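Category: Household Studies / Working Papers
February
By Frauke Eichhorn

4. Does folding method matter? Knitwear and the limits of the tidy shelf

4.1 The claim under test

Advice on storing sweaters is plentiful and mostly unsupported. The two methods compared in this section, the flat stack and the upright file fold, are both said to save space, protect the knit and make clothes easier to find. We were able to trace the space claim to a single in-house leaflet, issued with the Brirkby shelf insert, which gives no measurements. The claim about protecting the knit has no source that we could find. It is repeated from one guide to the next with small changes in wording.

We treat the claims separately. A fold that looks good on the day it is made may do nothing for the garment, and a fold that is kind to the garment may be one that people give up on within a week.

4.2 Garments and handling

The Osent households supplied 364 knitted garments, and the Umali households a further 130. All were everyday clothes in ordinary wear. We did not wash, press or sort them before folding, which makes our results messier than those of the earlier Tusent trial, where every sweater was new. We think that trial flattered the upright fold badly. A new sweater has body. One that has been through several winters tends to slump, and the slumping starts at the hem and cuffs, where the ribbing has lost its pull.

Each garment was folded once by each method and left on a shelf for 40 days. Across both groups and both methods, 906 folds were usable at the end of the period. The remainder were lost when people took the garment out and wore it, and we are not sure these should be called losses at all. A storage method that cannot survive somebody wanting a sweater has failed at the one thing it is for. We left them out of the shape scores because there was nothing left to score, but a reader who prefers to count them as failures has our sympathy.

4.3 Where a fold goes wrong

The guides talk almost entirely about creases. Creases turned out to be a minor matter in knits, and most had dropped out within an hour of wear. What we saw more often was distortion at the point where the garment was picked up. People lift a folded sweater by whatever is on top, usually an edge, and the whole weight of the piece then hangs from a small area of cloth.

Ribbed edges show this most plainly. When a band is pinched and raised, the fabric next to it is drawn in toward the grip, and the line of the edge is pulled up out of true while the rest of the garment stays flat (Figure 1).
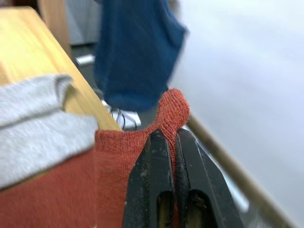 Figure 1. Rust-red knit gathered at a pinch point. The ribbed band runs nearly level on the left and curves upward to the gather; heather-grey fabric lies folded above it.

Whether such pulling does lasting harm is another question, and we would caution against the confident answers in print. Our shape scores fell slightly for both methods over the storage period. The gap between the methods was smaller than the gap between two scorers looking at the same sweater on the same afternoon. Anyone wishing to declare a winner from these numbers is welcome to try.

4.4 The space claim

The upright fold did take up less shelf depth in the Osent group. In the Umali group it did not, and the reason seems dull enough: those shelves were shallow to begin with, so upright garments had to be folded a further time and came out thicker. The leaflet assumes a shelf of the maker's own dimensions. Most people own some other shelf.

We also doubt that space saved on one shelf is space saved in the house. Several households filled the gap with other clothes before the period was over, and two moved the displaced items to a chair. Section 5 takes up the chair.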